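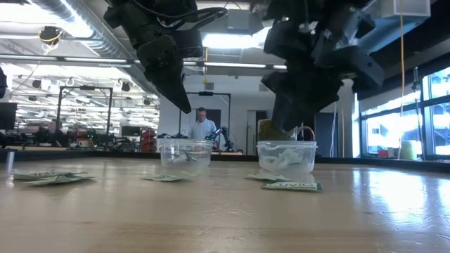

4. Comparing the two grippers

Now for the fun part! With both arms mounted and the Beno controller running, you can put the two grippers through the same pick-and-place job and see how they differ.

Before you start

You need two clear plastic tubs and a handful of flat printed packets. Flat packets are a great test – they lie close to the table and show up a badly set finger height right away.

1. Set the tubs on the table where both arms can reach them.
2. Scatter the packets. Let a couple of them overlap.
3. In the Muden panel, open Grip Test and choose Left.
4. Set closing force to 30 and speed to 48.
5. Press Run. The arm makes 2 practice moves above the table before the first pick.
6. Switch to Right and repeat with the same settings.
7. Save both logs under one test name.

CAUTION: Keep hands off the table while either arm is powered. Never raise the speed to 100 with both arms over the tubs.

Note: Strong daylight on the tabletop can confuse the camera. If picks start to drift, lower a blind and run Camera Check again.

Note: Try small, soft objects too. It's a real pleasure to watch a good grip hold right over the rim of a tub!

To change fingers, go to section 5.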